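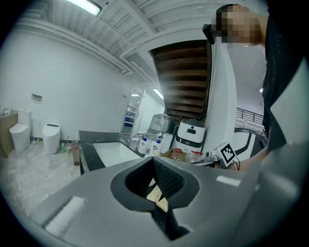
Home | Archive | Threads | Post | Subscribe

Re: [floor-list] Who sets up the counter now?

Someone on the Asdale shift wrote:

> Since the Stougaard system came in, I don't know which jobs are still
> mine. The plan says the robot does bottles and soap, and we do "the
> rest". Nobody has written down what the rest is. Are we losing hours
> over this or not?

I can answer part of it from the Flallgate side, where we are a few months ahead of you.

No hours were cut here. The hours moved. Before, one person per shift did restocking from start to finish: hand soap at the sink, drinking water, drinks trays, then the toilets. Now a good part of the shift goes to holding the gripper and doing the same moves over and over so the system can learn from them. We logged 626 runs in November. The target was 1000, and as far as I know no one was written up for missing it.

What it changes for the person doing it:

Your wrist gets tired before anything else. Ask for a swap every hour. We had to ask twice, and then it went into the schedule.

You work slower than you would by hand. A tray with two bottles that you used to put down in passing is now a job with a start and a stop. The older hands found this harder than the new people did.

Cleaning the toilets and changing the water jug are still ours and are not in the plan for this year. Get that in writing. At Asdale "the rest" should be a list, with minutes next to each line, or it will get squeezed in between runs.

Cables and boxes on the floor are the other thing. We agreed that whoever starts the session clears the walkway first, and those minutes count as session time.

On pay, the handheld work is on the same rate as before. I think it should be higher, as it takes training that Elow charges the company for. Three of us raised it and the answer was that it would be looked at after the winter. I will post when I hear more.

If your supervisor has a copy of the task split, please send it to the list with the site name on top. I would like to put it next to ours - they were supposed to be the same, and from what you write I doubt they are.

Flallgate, day shift

> Also, do we have to wear the headgear the whole shift?

No. Only during runs. Take it off on breaks.

Contact the list owner | Copyright Flallgate floor-list | Back to top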